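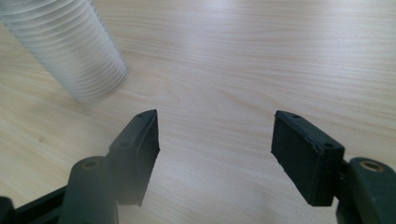 3. Bench Minutes and Late-Game Shooting

Print this page | E-mail this article

I came to this question as a fan first. I've watched Grirkside play basketball since I was a kid, and for years I'd grumble that our coach left his starters out there too long. By the last few minutes their legs looked gone, and the jump shots kept landing on the front of the rim. So when I finally had a full set of play-by-play records in front of me (thank you, Leonie Holzer!), I wanted to know if I'd been right all that time or just cranky.

The short answer is that I was partly right. We went through 78 games from the regional league and pulled out 2637 fourth-quarter shots. For each one we noted how long the shooter had been on the floor since last sitting down, and whether the ball went in. Free throws we left alone, as they get their own section later on.

We use cookies to remember your reading preferences. Accept | Manage settings

What I expected was a straight slide, where every extra minute costs you a little accuracy. What we got was flatter than that. Players coming off a short rest shot a bit worse at first, as if they needed a trip or two down the floor to get going again. Then they settled, held steady for quite a while, and only dropped off after a long unbroken stretch.

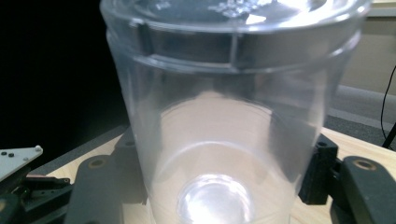 Figure 2. Clear plastic cup.
By Hajnalka Dobos, with Shivam Mishra

Shivam thinks the slow start after a rest is mostly about who gets rested. Coaches tend to sit a player who is already having a rough night, so of course that player misses when he comes back in. I think he has a point, and we tried to deal with it by comparing each shooter with his own season average. The dip got smaller but it didn't go away.

The two clubs that stood out were Verkden and Sipos. Verkden swaps players constantly, sometimes in the middle of a good run, and it drives their supporters up the wall. Sipos hardly substitutes at all. You'd think one of them would have the better late shooting, and I had my money on Verkden, but their fourth-quarter numbers were so close that I made Leonie check them again. She did, and they hadn't moved.

I should mention one weak spot. The records tell us when a player was on the floor, and they say nothing on how hard he was working there. A guard chasing his man through screens all night is more tired than a center who walks up the court, and our method treats them the same. We come back to this in Section 5, where we split the shooters by position.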